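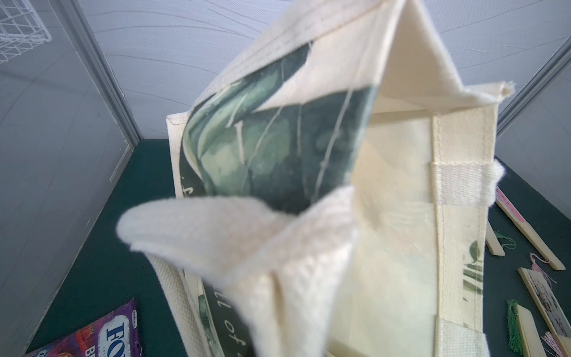
Gift Bag and Fan Inspection Checklist

Wurnex spring order, canvas totes with folding fans
Form completed December 30, 2021
Site: Baxter packing room
Quantity on order: 463 bags

Mark each item OK, FIX or HOLD. Write the comment while the item is still in front of you. An item marked HOLD goes on the lower shelf with its slip and does not go back into the run until the slip is signed off.

Section 1. Tote bag, empty

1.1 Top hem stitched all the way around, no skipped stitches.
OK
Comment: Open the bag fully before judging this. The hem folds over on itself and hides the stitching underneath.

1.2 Corners of the opening closed, no loose ends.
FIX
Comment: Small frayed tip at a top corner. Trim with the short scissors, do not pull. If the fray runs down past the hem, mark HOLD.

1.3 Handles stitched firmly to the canvas on both sides.
OK
Comment: White webbing. Tug each end once with the bag held flat. Look for fuzz or loops of thread standing out from the strap, and trim those too.

1.4 Print clean, no transfer onto the plain canvas.
OK
Comment: Green leaf print. Rub with a dry white cloth. Dark green areas need a longer rub than the pale ones. Any color on the cloth is a HOLD for the whole carton.

1.5 Inside of bag clear of pins, staples, tags and cardboard.
OK
Comment: Feel along the bottom seam and into the corners with a gloved hand. A staple was found in the March order, in a corner, and the person who found it found it the hard way.

1.6 Smell.
OK
Comment: Slight cotton smell is normal. Musty is a HOLD.

Section 2. Folding fans

2.1 Ribs smooth along both edges, no splinters.
OK
Comment: Check closed first, then open. Run a piece of nylon stocking along the two outer sticks. If it catches, sand with the fine block and check again. Two tries, then HOLD.

2.2 Rivet tight and flush.
OK
Comment: The fan should open with a light push and stay where you leave it. Loose rivets let the ribs scissor, and that can pinch a small finger.

2.3 Metal ring at the pivot end closed, with no sharp gap.
FIX
Comment: Close with the flat pliers. Cover the jaws with tape or they mark the metal.

2.4 Beads and thread loops.
HOLD, pending answer from Idine
Comment: Fans that have a tiny bead on a thread loop are a small parts question. The pull test on our sheet is 15 pounds, held for a slow count. We would like to know whether Idine wants beads left on, taken off, or left on with a label. Until that is settled, fans with a bead are kept apart from the others.

2.5 Leaf glued to the ribs along the full width.
OK
Comment: Open each fan all the way. A lifted pleat usually shows at the last fold next to the outer stick.

2.6 Printing on the leaf does not rub off.
OK
Comment: Same white cloth as 1.4, clean side. Bright pink leaves are the ones to watch. 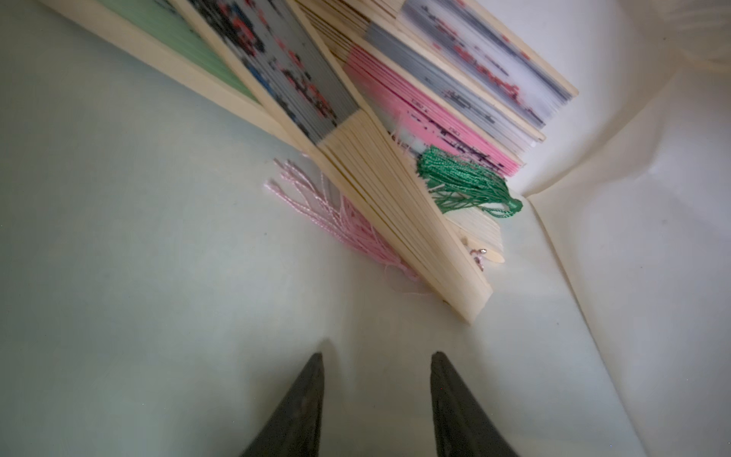 Idine: Please take the beads off for any bag going to the children's tables. Adult bags can keep them, no label needed. We would also prefer that the fans are not sorted by color, as guests like to swap.

Reply noted on the form. Item 2.4 changed from HOLD to FIX for children's bags and OK for adult bags. Cut the thread close to the ring and put the bead straight into the lidded cup. Do not leave loose beads on the mat.

Section 3. Packing

3.1 Mat clean and flat before the bag goes down.
OK
Comment: Wipe with a damp cloth at the start of each carton and let it dry. Grit shows on cream canvas and does not brush out.

3.2 Fans closed fully before they go in.
OK
Comment: A half-open fan catches on the hem and bends a rib. Hold it shut all the way down, then let go.

3.3 Handles laid outside the bag.
OK
Comment: If a handle falls inside it ends up under the fans, and people yank on it to get it out.

3.4 Snack pouch sealed, date readable, placed last.
OK
Comment: Check the allergen line against the order sheet. Puffed pouches are fine. Flat ones have a leak and are a HOLD.

3.5 Plastic goblets free of cracks at the rim.
OK
Comment: Run a thumb around the rim. White stress lines at the stem mean it will split, so set it aside.

3.6 Wire stands kept off the fans.
OK
Comment: Curled wire ends snag the pleats. Cap the ends or wrap the stand in tissue.

3.7 Filled bag weight within limit.
OK
Comment: Limit is 700 grams. A bag over the limit gets opened and repacked, and whatever was extra goes on the tally sheet.

3.8 Carton count.
OK
Comment: 40 bags to a full carton, standing up, handles all facing the same way. Tape the bottom seam twice. The last carton is a part carton and needs the yellow sticker.

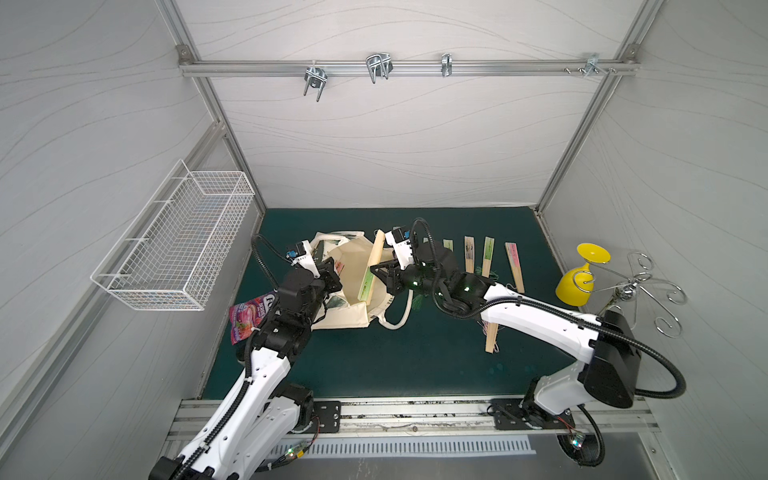

Pusell Party Goods, Packing and Inspection Department

Section 4. Open items from this check

Frayed corners: supplier to be told. Trimming is all right for this order, but it slows the run and should be done before the bags get to us.

Pliers: the flat pair at Baxter is worn and slips on small rings. Replacement requested.

Bead cup: needs a lid that stays on. The current one pops off when the table is bumped.

White cloths: down to the last pack. Add to the next supply order together with nylon and fine sanding blocks.

Children's bags: Wurnex has not confirmed how many there will be. Keep the bead-free fans in their own tray, marked on the front, until the number comes through by email.

Signed sheets go in the Wurnex folder. Slips for HOLD items stay with the item.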